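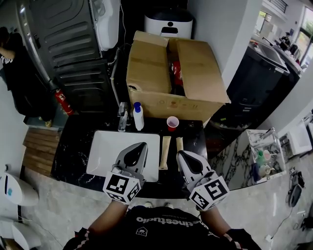
Stancombe open day: a lot of promises, one finished house

I went to the Stancombe open day on 15/11/2025 expecting brochures, and I got brochures. Ametti, the developer, wants 330 low-energy homes on the old mill land by the creek. One is built. We went through it in groups, shoes off.

The house is fine. Thick walls, quiet rooms, a heat pump you can barely hear from the porch. Tumelo Pillay, our guide from Ametti, said a household there would use 2000 kilowatt-hours a year from the grid. I asked whose household. He said it was a model. No family has spent a winter in it yet.

Parking is 253 spaces for the whole site, with a shuttle to Boonchu Street that the city has not agreed to pay for. Anjana Weerasinghe, who lives across the creek, asked about flooding and was told a study is due in April. I would have liked to see it before the sales desk opened.

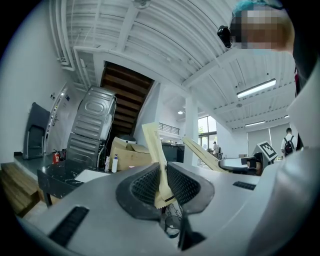

Will any of the homes be affordable?

Ametti says a share will be priced below market, but the handout gave no number and the sales desk had none either.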